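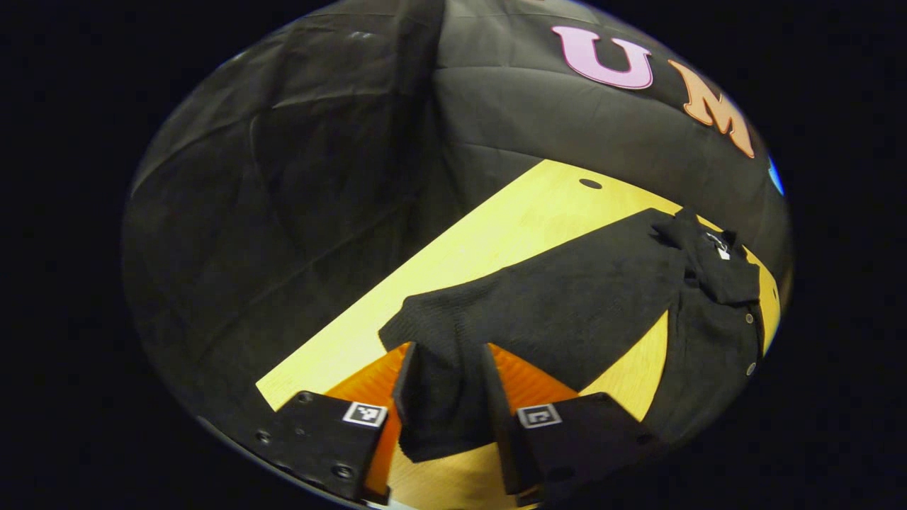

The Ferry to Vellia

The ferry to Vellia left at 11, and Malachy Ní Mhurchú was on the pier before the ticket window opened. He had the letter in the inside pocket of his coat. He did not need to read it again. His sister wrote the same thing every September: come, the house is cold, bring coffee.

This year she had added one line. "Baran is asking for you."

Baran was the dog of their father. He must be very old now, and a dog cannot ask. Malachy thought about this during the whole crossing, while a woman from Jolska slept against his shoulder and the rain went sideways over the windows.

His sister waited at the landing with no umbrella. She took the coffee first and then she took his hand.

"Is he in pain?" he said.

"He sleeps by the door. He gets up when a boat comes."

They walked up the road without speaking. From behind the gate he heard it, a hoarse bark, and then the claws on the stone, slow, coming toward him.

Search this site Search Go

Sign up for our newsletter and get new stories by email. No thanks

© 2018 Skiltus Stories | Contact | Back to top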